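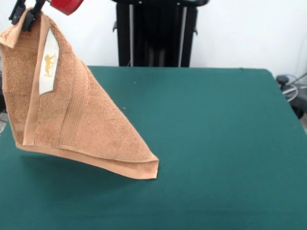
Tan towel held at one corner by the black two-finger gripper, towel trials, Sadimstead bench.

Progress report to Vutina, gripper comparison, period ending May

Work this period was on task 2, picking up and lifting cloth items from a flat surface. We compared the Plisero fingers with the older Tolentino suction cup on the same arm, using the same controller settings for both.

Each gripper made 800 lift attempts on towels and napkins. The Plisero fingers failed on 32 of them. Most of those were thick hems, where the fingers closed on the top layer only and the fold slid out. The suction cup did poorly on terry cloth at every pressure we tried, and we stopped tuning it in May. It still does better on the thin napkins, so we have kept it mounted for those.

The green felt cover on the table has stayed in place. Bare tabletop let the cloth slide away from the fingers during the approach. The felt does shed some lint, and we now brush it down at the start of each session.

Two items are behind plan. The overhead camera loses the corner when the towel is folded over itself, and the fix is taking longer than we allowed for. Finger pad wear is also higher than expected - we changed pads after some 2000 closings, counting the setup runs.

Spending is within budget apart from the pads. We ask to move 35 hours from the reporting line to camera work. Next period covers two-handed unfolding, starting with the small towels.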